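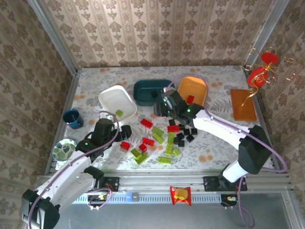 Como separar peças de montar por cor sem gastar uma fortuna em caixas?

Publicado por Ayantu Yimer em 26 de abril de 2026

Herdei do meu sobrinho um saco grande de blocos de montar, tudo misturado. São de marcas diferentes, a maior parte Gruver e um bocado de Punix, que encaixam umas nas outras mas ficam um pouco frouxas. Quero separar por cor e guardar de forma que os meus filhos consigam arrumar sozinhos.

Já tentei com sacos de congelação e não resultou, porque eles abrem todos ao mesmo tempo e no fim do dia está tudo no chão. Agora estou a usar tabuleiros rasos em cima da mesa, um por cor, e depois passo para caixas. O problema é que tenho mais cores do que tabuleiros. Também tenho dúvidas com a toalha. Uso uma de pano, para não riscar o tampo, mas as peças pequenas ficam presas nas dobras.

Vale a pena separar por cor ou é melhor por tamanho? E que tipo de recipiente usam?

Yu-na Koo respondeu:

Depende da quantidade. Cá em casa temos 2.247 peças (contei quando vendi uma parte em fevereiro) e a separação só por cor deixou de funcionar. Encontrar uma peça vermelha pequena no meio de uma caixa cheia de peças vermelhas é mais difícil do que encontrá-la num monte de cores variadas, os olhos não distinguem a forma. Para coleções grandes separo primeiro por tipo: blocos altos, placas finas, rodas, janelas e miudezas.

Se as crianças são pequenas, fique pela cor. Elas percebem logo a regra e não discutem.

Quanto à falta de tabuleiros, faça por rondas. Escolha as cores que há em maior quantidade, uma por tabuleiro, e deixe o resto num monte no meio da mesa. Quando acabar essas, despeje cada tabuleiro na sua caixa e comece outra ronda. Os tabuleiros rasos são bons para isto – vê-se logo se caiu uma peça no sítio errado. Não é preciso que a cor do tabuleiro combine com a das peças. Eu até prefiro que seja diferente, um bloco vermelho num tabuleiro vermelho quase não se vê.

Para guardar uso caixas Lurik com tampa, das baixas. As altas ficam pesadas e os miúdos viram-nas para chegar ao fundo.

A toalha, estique bem e prenda com molas dos lados. E tire da mesa canecas e pratos antes de começar. Já passei uma tarde a secar blocos por causa de um café entornado.

Soo-ah Ahn respondeu:

por cor. fica mais bonito na estante e pronto. as minhas estão em frascos de vidro

Hauwa Balogun respondeu:

Concordo com a Yu-na na parte das rondas, mas acrescento uma coisa: lave as peças antes de separar. Se vieram de outra casa, trazem pó e cabelos. Água morna com detergente da loiça, dentro de um saco de rede, e depois 20 minutos de molho. Escorra bem e deixe secar sobre uma toalha de um dia para o outro. Não use o secador no quente, que deforma as placas finas. Peças com autocolantes ou pilhas ficam de fora e limpam-se com um pano húmido.

Sobre as Punix frouxas, eu separava-as já nesta fase e guardava numa caixa à parte. Servem para paredes baixas e bases, mas numa torre dão problemas.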